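Naturkosmetik & Selbermachen > Hautpflege > Fragen

Festes Shampoo von Drekia: nach 5 Wochen immer noch "Umstellungsphase"?

Gefragt von Athina Chrysikopoulos

Hallo zusammen,

ich habe mir im Oktober auf dem Markt ein festes Shampoo von Drekia aufschwatzen lassen. Anders kann ich es inzwischen nicht nennen. Versprochen wurden mir weniger Fett am Ansatz, mehr Glanz und eine "entgiftete Kopfhaut", was auch immer das sein soll. Auf der Papierbanderole stehen verseiftes Olivenöl, verseiftes Kokosöl, Rizinusöl, Brennnesselpulver und Lavendelöl. Sonst nichts.

Seitdem fühlen sich meine Haare an wie mit Kerzenwachs eingerieben. Am Hinterkopf kleben sie richtig zusammen, die Bürste hat nach jedem Durchgang einen grauen Belag, und trocken werden sie gefühlt gar nicht mehr. Auf meine Mail kam die Antwort, das sei die normale Umstellungsphase, das Haar müsse sich erst von den Silikonen befreien. Ich benutze seit Jahren keine Silikone. Das habe ich zurückgeschrieben, darauf kam dann der Rat, noch 2 Stück zu kaufen und Geduld zu haben.

Wir haben sehr kalkhaltiges Wasser, der Wasserkocher sieht nach einer Woche aus wie eine Tropfsteinhöhle. Kann es daran liegen? Oder gibt es diese Umstellung wirklich und ich bin nur zu ungeduldig? Meine Haare sind schulterlang, fein, nicht gefärbt. Das angebrochene Stück würde ich ungern wegwerfen, billig war es nicht.

Danke schon mal
Athina

Apostolos Antoniadis

Einfach durchhalten, bei mir hat es auch gedauert. Jetzt wasche ich nur noch dienstags und es ist super. Das Haar muss lernen, weniger Fett zu produzieren.

Kenji Ambrose

Haar lernt gar nichts, das ist tote Hornsubstanz. Und die Talgdrüsen in der Kopfhaut interessiert es herzlich wenig, womit man die Längen wäscht. Ich siede seit etlichen Jahren selbst Seife und habe das Wort Umstellungsphase bisher fast nur von Leuten gehört, die etwas verkaufen wollten.

Nach deiner Zutatenliste hast du kein festes Shampoo gekauft, du hast eine Haarseife. Im Laden liegt beides gern im selben Regal, und auf dem Markt sowieso. Ein festes Shampoo besteht aus milden Tensiden, auf der Packung steht dann etwa Sodium Coco Sulfate oder Sodium Cocoyl Isethionate. Steht da "verseiftes Öl" oder Sodium Olivate, dann ist es Seife, egal was vorne draufgedruckt ist.

Seife und hartes Wasser vertragen sich schlecht. Die Fettsäuren verbinden sich mit dem Kalzium im Wasser zu Kalkseife, und die ist wasserunlöslich. Das ist derselbe graue Rand wie in der Badewanne, nur sitzt er jetzt in deinen Haaren. Warten hilft da nicht, mit jeder Wäsche kommt eine Schicht dazu.

Was du machen kannst:

Den Belag erst einmal herunterholen. Einmal mit einem gewöhnlichen Tensidshampoo ohne Pflegestoffe waschen, gründlich, bei Bedarf zweimal.

Danach, falls du die Seife wirklich weiter benutzen willst, nach jeder Wäsche eine saure Rinse. Zwei Esslöffel Apfelessig auf einen Liter Wasser, über die Längen gießen, nicht in die Augen. Der Geruch verfliegt beim Trocknen, meistens jedenfalls. Zitronensäure geht auch, da reicht eine Messerspitze bis ein halber Teelöffel pro Liter.

Die Seife vorher in den Händen aufschäumen und viel Schaum nehmen. Wer mit dem Stück direkt über die Haare rubbelt, bekommt sie kaum wieder ausgespült.

Ob das bei feinem Haar und eurem Wasser auf Dauer Freude macht, bezweifle ich. Bei mir in der Familie ist es bei sehr hartem Wasser auch mit Rinse nie richtig gut geworden. Das Reststück kannst du völlig problemlos für Hände und Körper aufbrauchen - dafür ist die Rezeptur wahrscheinlich sogar ordentlich.

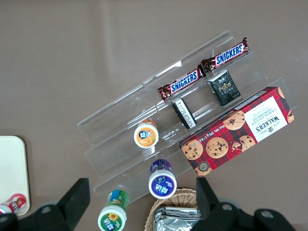 Zur "entgifteten Kopfhaut" noch: Lass dir einmal sagen, welches Gift gemeint ist. Ich habe das an so einem Stand schon gefragt und bekam einen Prospekt in die Hand gedrückt, in dem das Wort noch viermal vorkam. Brennnesselpulver färbt die Seife hübsch grünlich, mehr würde ich davon nicht erwarten. Und bei Lavendelöl wäre ich vorsichtig, falls die Kopfhaut irgendwann juckt.

Dionysis Manolakis

Stimme Kenji beim Kalk zu, beim Essig nur halb. Zwei Esslöffel waren mir auf die Dauer zu viel, meine Spitzen wurden davon strohig. Ich nehme einen. Muss man ausprobieren.

Die Wasserhärte steht übrigens auf der Seite eures Wasserversorgers, dann muss man nicht nach dem Wasserkocher gehen. Einen Duschfilter würde ich mir sparen. Ich hatte einen, der laut Karton "weiches Wasser wie aus der Bergquelle" machen sollte, und der Rand in der Wanne war danach genau derselbe.

Kommentar von Athina Chrysikopoulos

Danke, vor allem Kenji. Auf der Banderole steht tatsächlich ganz klein "Haarseife" auf der Rückseite, vorne groß "Shampoo". Habe gestern mit dem alten Shampoo meiner Tochter zweimal gewaschen und die Bürste ist zum ersten Mal wieder sauber geblieben. Den Rest vom Stück lege ich ans Waschbecken. Nachkaufen werde ich es nicht.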